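Progress report to the Weidemann fund, second part of the grant
Sep 17, 2019

Dear colleagues,

with this report we want to inform you how the work in the Nurkgate house is going, and how we used the money since the last payment. As you know, the grant is for bringing order to the lending store of Kustita, so that families and small clubs can borrow toys, craft materials and kitchen things without waiting half a day until somebody finds them.

## What is done

The store was moved out of the cellar in the first weeks of the period. The cellar in Nurkgate was too damp for paper and textiles, and we lost more material there than we first wrote to you. Everything that could still be used is now upstairs, in the two rooms facing the yard. The walls were painted by our own people over one weekend, so the amount planned for a painter was not spent. We ask your permission to keep it for shelves (see under Money).

All objects were taken in hand one time and written in the list. The list now has 1,717 entries. We expected fewer. A part of the difference comes from sets which were written before as one thing, for example a tea set for children, and are now written piece by piece. We are not sure that this was a wise decision, and for the puzzles we already went back to one entry for one box.

## Sorting by color

In the application we described a system with printed numbers on every shelf. After a trial we changed it. The people who bring things back are often in a hurry, many of them come with small children, and they did not read the numbers. Now the returned things go first into open plastic bins, and the color of the bin says what has to happen next:

- **Red:** the object is broken or a part is missing. It goes to the repair table.
- **Yellow:** the object must be washed or wiped before it is lent again.
- **Cream:** the object is in order and can go back to its shelf.

The bins stand next to each other on a table by the wall, at a height which a child can also reach. The change was not expensive, and it saved us the printing of the labels. 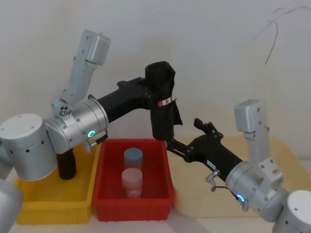 It took a while until the difference between yellow and cream was clear to everybody. Some borrowers put all their things into the cream bin out of politeness – they did not want to say that they brought something back dirty. We wrote a short text on a card, in simple words, and we also say it at the door. Since then the mistakes became fewer, but they did not stop. At the end of each lending day one person goes through the bins again. This work needs more time than we planned, and we will put it into the next working plan as a separate point.

Over the months, most things in the red bin were wooden toys and board games. For missing game pieces we keep a drawer with spare ones, and it is surprising how often a piece from another game fits.

## What is late

The branch in Sestholm is not open yet. The room is rented, but the heating must be repaired by the owner, and he moved the date two times. He has now promised us in writing that it will be finished before winter. We plan to open there in January, with 19 boxes of material from Nurkgate as a beginning. The boxes are chosen but not packed, because the things in them can still be borrowed until then.

The evening courses in repairing are also late. We held 3 of them, and they were well visited, but for the rest we did not find a teacher who can come after work. If you know a suitable person from your other projects, we would be thankful for a hint.

## Money

The costs for moving were a little higher than in the plan, and the costs for bins and cleaning material a little lower. The detailed table is sent to you separately with the receipts. We have one request: please allow us to use the unspent painting money for metal shelves in Sestholm. The old shelves from the cellar are rusty and we do not want to carry them there.

## Next steps

Before the next report we want to finish the following:

- check the list against the shelves one more time, starting with the kitchen things
- buy a second set of bins in the same three colors for Sestholm
- translate the card about the colors for families who do not read our language well
- agree with you on the form of the final report

We would be glad if you visit us in Nurkgate before the winter break. A lending afternoon is the best time, even if it is loud then.

With kind regards,
the Kustita lending store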